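Notebook, December

Finished the last 25 pages of Skurkik over breakfast, so the romance shelf is now fully read for the winter list. Notes below while they're fresh. Selim Bilgin has the other copy and will add his own further down.

Skurkik
Second-chance story. Nadia comes back to Sarnau to sell her aunt's bakery and the man she left at the altar is renting the flat upstairs. The first half works. They argue about the boiler and the bread oven and you can tell they still like each other. Chapter 5 is the best one, the long drive in the snow with the radio stuck on.
Trouble starts after the midpoint. The misunderstanding about the letter would be over if either of them asked one question. I lost patience and skimmed, then went back and read it properly. Still don't buy it. Three stars, maybe three and a half.
Check: is the sister called Lena or Lina? Both are in my copy.

The Coşkun Sisters
Family saga, 1,164 pages in the one-volume edition. I did it in two goes. The oldest sister's marriage carries the whole book and I missed her whenever the story moved to the twins. Very slow until the wedding, then hard to put down. Don't read the family tree at the front, it gives away who dies. 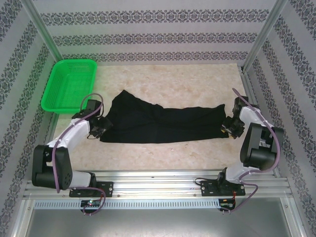

Stollix
Short one, 167 pages, enemies to lovers, set in a failing theater. Selim liked it a lot more than I did. The banter is good but he proposes before they have had one normal conversation. The costume fitting and the night on the roof are both worth quoting in the review.

To do
Write up Skurkik first, keep it short.
Ask Selim if he wants to take Stollix himself.
Move the Coşkun review to the January page if it runs long.
Find the page for the roof quote, I forgot to mark it.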